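Why did the delivery robot stop?

Stasus is a small robot on wheels. It brings lunch boxes and parcels from one building to another at Bakham. It has a camera to see where it goes, and it has sensors which measure how far away the walls are.

One day in December, Stasus stopped in the middle of its trip. It did not fall and it did not hit anybody. It only stood still for 17 minutes, and the soup in the lunch boxes became cold!

Shobha Menon repairs the robots. She looked in the robot's diary, which engineers call a log. In the log she found the same message 137 times: "Object ahead". But there was no object. The robot was next to a big glass window, and glass is difficult for robots. A sensor sends out light and waits for it to come back. Some of the light goes through the glass, and some of it jumps away to the side like a ball. Then the robot can believe that a thing is in front of it when the way is free. 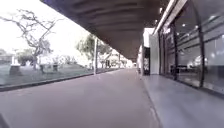 What must a robot do when it is not sure?

It must stop and call a person. Stopping is slow, but it is safer than driving on and guessing.

Shobha gave Stasus a better map, with all the glass walls marked on it. She also told it to drive more slowly when it is near them. After this she tested it on 30 trips, and she walked behind it each time with her hand near the red stop button.

If you meet a robot which is standing still, please do not push it. Tell a grown-up, and they can call the number on its lid.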